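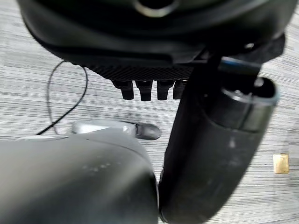 Will I still have a job when the robots are working? Dee in returns asked me that before I'd even gotten my coat off, and I've had the same question by email, on the break room whiteboard and once through a bathroom door. So it goes first.

February 6, 2026
By the floor support desk, Astalbridge

Yes, you will. Nobody on the Astalbridge floor is being let go over this, and it's in writing in the letter that went out with your schedule. What I can't promise is that your job stays exactly the same, and I'd be fibbing if I said so. A few of you will do a lot less picking and a lot more sorting out of odd items. The rest of this page is my attempt at the details.

What are we getting, and where does it go?

Two robot arms, both leased from Drirko. They go at the small parts end, next to the packing benches, and they pick single items out of totes and put them in order trays. That's all they do! They don't drive around, they don't lift pallets and they won't be following you to the loading dock (somebody asked).

When does it start?

Testing is going on now. The plan is for both arms to take live orders in May. If testing runs long, May moves, and I'll change this page when it does.

What can they pick?

We carry 2927 different small parts. The arms are cleared for 134 of them so far. I know that sounds tiny, but those are the fast movers, the ones you walk back and forth for all shift. Anything in a floppy bag is still a person's job, and so is anything on a blister card with a hang hole, which the fingers keep catching on. I spent most of an afternoon watching an arm fight with a bag of cable ties and I was rooting for it by the end — it lost.

Who decides what gets added to the list?

You do, partly. There's a sheet on a clipboard by the packing benches. Write down the part number you're sick of picking and we'll try it. Some of the best suggestions have come from the night crew, who have strong feelings about hose clamps.

What happens to my pick rate?

Fair question, and I asked it myself. If the arms take the quick, easy picks, then what's left for people is slower by nature, and the old target stops making sense. The target is suspended for small parts from the day the arms go live. A new one will be set after we've all worked with them for a while, and your shift leads will see it before it's posted.

Do the arms record me?

They have small cameras so they can see what they're reaching for. The pictures get used for picking and for working out what went wrong with a bad grab. They aren't used for attendance, breaks or write-ups. If anyone ever uses one that way, tell your lead or tell me, and I'll make a fuss.

Is it safe to stand next to one?

Outside the yellow line, yes, as long as you like. Inside it, the arm has to be stopped first and the light has to be showing steady green. Please don't reach in for a dropped part while it's moving, even if you're quick, even if it's just one washer. The fingers look small and slow, and there's still a motor behind them. Loose sleeves and lanyards stay outside the line too.

It stopped. Did I break it?

Probably not. They stop a lot! Check the message on the screen. If it says "tote" then the tote is in crooked and you can straighten it (stop button first, please). If it says "grip" the arm has lost its item and a trained person needs to clear it. If it says something else, call me. Don't pull the plug, because then it has to find its home position again and we all stand there waiting.

Who gets trained?

Everyone in small parts gets the basic session, on the clock. After that there's a longer course for people who want to clear faults, swap finger pads and add new parts to the list. Soomro is running both, and you don't need any computer background. The longer course comes with an extra 50 cents an hour once you've passed, and it stays with you if you move to another section. I wanted it to be more. I'm still asking.

What if I'd rather not work with them at all?

Then say so. Receiving and large items aren't changing, and swaps have already been arranged for people who asked. You won't be marked down for it, and you can change your mind later.

Didn't we try this once before?

Sort of. Some of you remember the Barier conveyor, which was supposed to save us all that walking and mostly gave us something to walk around. The complaint I heard most was that no one had asked the people using it before it was bolted to the floor. I agree with that complaint — it's the reason the arms are on a lease and the clipboard exists.

Can I come and see one?

Please do. Come by the small parts end at the start of any break while testing is on. If I'm there I'll let you press the stop button, which everybody seems to enjoy.

My question isn't on here.

Put it on the whiteboard or drop a note at the support desk. I check both at shift change and add the answers to this page.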